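Assessing the Fokgate Household Package
2020-08-31

The Deden household robotics package, supplied by Fokgate, has been under review on this site since June. The package comprises the humanoid platform, an overhead suspension kit, a library of domestic routines and a support subscription. Our evaluation concerned the sorting routines, which Fokgate markets to aged care providers and training colleges.

Sorting is configured through the Indano console. The operator selects the containers, assigns a category to each and sets the working height. Configuration took 11 minutes on our first attempt, and the printed guide was adequate for the purpose.
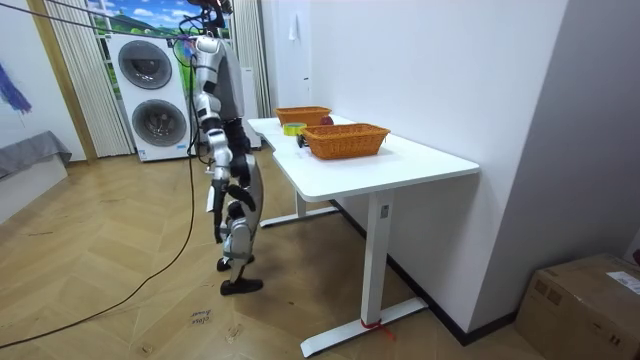
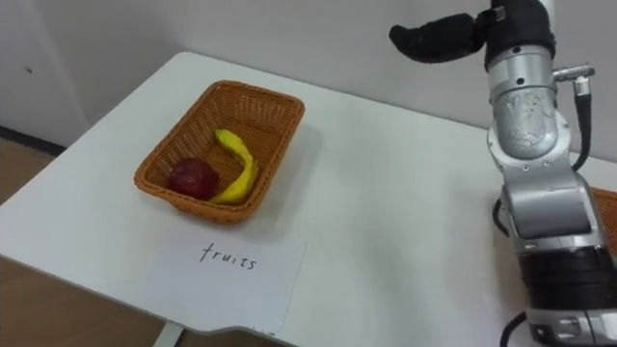

The sorting station with its woven baskets; in the second view, the one labelled "fruits".

The supplier rates the routine library at up to 600 cycles between recalibrations. We completed 300 and did not recalibrate. Grasping of rounded items was satisfactory. Approach speed was conservative, and users accustomed to the earlier Thambiah unit may find it slow.

The suspension kit merits separate comment. Its fittings are well finished, but the instructions assume a ceiling of commercial standard, and prospective purchasers should seek advice on anchorage before placing an order. The console licence is billed annually at $1341 and is not included in the purchase price. A favourable report on the drawer routines would be premature, and these will be addressed in a separate post.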